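Reviews > Living Room > Seating

4/30/18
Posted by the Nonville house desk

Kuhlmann storage bench, gray, the long one. Five months in. Meant to write this up sooner but we moved in the middle of it, so the bench has now lived in two houses and been up and down more stairs than it was built for.

Short version: good bench, bad lid, buy it on sale.

Long version. We wanted something for the wall by the back door. Place to sit and pull cleats off, place to drop whatever comes home from practice. Looked at the Stollero first because everyone looks at the Stollero. Nice legs. But you can't fit a duffel in it, the inside is shallow, and the seat is hard as a church pew after ten minutes. Took the Kuhlmann home instead. Came in one box, heavy, two people or one very stubborn person.

Assembly took me 40 minutes. Instructions are drawings only, no words, and step 4 has the side panels flipped. Figured that out after I had all the bolts in, so out they came again. Hex key in the bag is junk. Use your own.

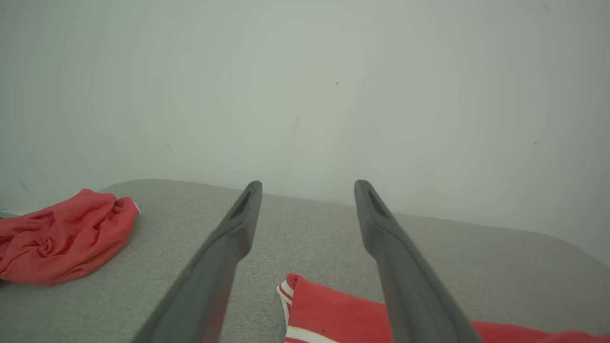
The fabric is what sold me and I still like it. Tight weave, doesn't snag, doesn't show much. We've had juice on it, dog on it, mustard. Cold water and a rag got the juice. Mustard took dish soap and two goes and there is still a shadow if you know where to look. The cover does NOT come off, which I missed on the tag at the store. Big minus if you have small kids. Vaccum with the brush head once a week and it looks fine.

Cushion is firm. Good firm, the kind you can stand up from. It's softened a little at the end where everybody sits, the other end feels like day one. I should swap it around but the lid only hinges one way so you can't just turn the thing. Would be an easy fix on their end — holes on both sides, done.

The lid. OK. The hinge is rated for 60 pounds according to the sheet, which sounds like plenty until you remember kids don't close a lid, they drop onto it. One of the soft-close arms quit in the second month. Kuhlmann mailed a new one free, I'll give them that, took a while but no argument. The new one is fine so far. The other arm has started to creak. Not holding my breath.

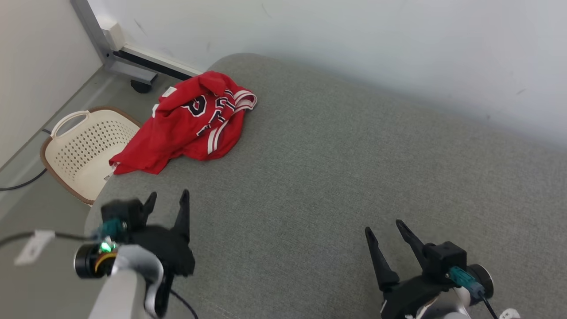

Also know that it will never be a clear surface. If you picture a nice clean bench with one throw pillow, buy a narrower bench. A wide flat soft thing at knee height by a door collects stuff all day long. Mail, hoodies, library books, the good scissors. The storage underneath is where it's all supposed to go and to get to the storage you have to clear off the top first, so you see the problem. Front drawers would beat a lid here. Dudthorpe makes one with drawers, saw it in September, costs a good bit more and only comes in a brown I don't like.

Inside is decent. Holds two duffels plus a bag of balls plus the stuff nobody claims. No vent holes tho, so don't put anything damp in there and forget it. Ask me how I know. I drilled four holes in the back panel with a half inch bit and the smell went away. Probaly killed the warranty.

Legs: plastic caps on the bottom, they slide on a hard floor. Felt pads made it worse. Rubber ones from the hardware store fixed it. It does want to sit tight to the wall, because the back edge is plain and there's no bumper, so pull it out an inch before you open the lid or you'll rub the paint.
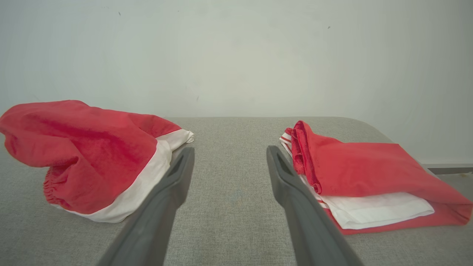 Red and white on gray, fabric up close.

Things I'd want to know before paying:

Weight. Once it's full you are not sliding it to mop. Empty it first.
Color. Gray in the store had a blue cast, at home it's just gray. Fine by me.
Seams. All holding, even the corners.
Noise. Creaks when two adults sit down. Not scary, just there.

Would I get it again — yes at the sale price, no at full. At full price go look at the Dudthorpe and see if you can live with brown. Three and a half out of five. Would be a 4 if the cover unzipped.

Will update if the other arm goes.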